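Grip rules for soft packaging - what do you all write down?

wilma_matheson
Morning all. We're redoing our cell rules at Purnville, and the old sheet only covers boxes. My own feeling is that film and wrap deserve a page to themselves, with a hold point agreed before anyone touches the speed.

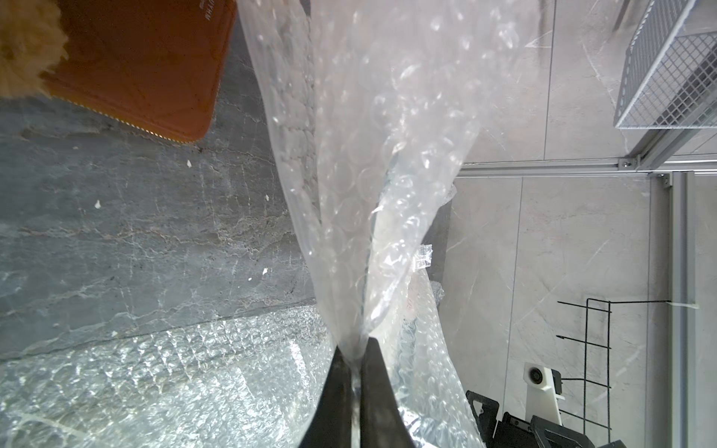 My draft says one gathered fold between the fingers, never a flat edge, and no more than 40 per cent speed while anything is hanging. Bubble wrap pinched at its lower end, say, still fans out wide above the grip, so I'd measure clearance from the sheet and not from the fingers. Does that seem fussy?

LillaL
Not fussy at all, Wilma, lovely to see someone bother! I'd drop the fixed speed though. A small piece at 40 is painfully slow.

majali_pete
Disagree with Lilla, sorry - a fixed number is the only bit our night shift reads.

LillaL
Fair enough, but then have 2 numbers, one for small pieces and one for full sheets.

wilma_matheson
I could live with that. Will redo the page after lunch and post it.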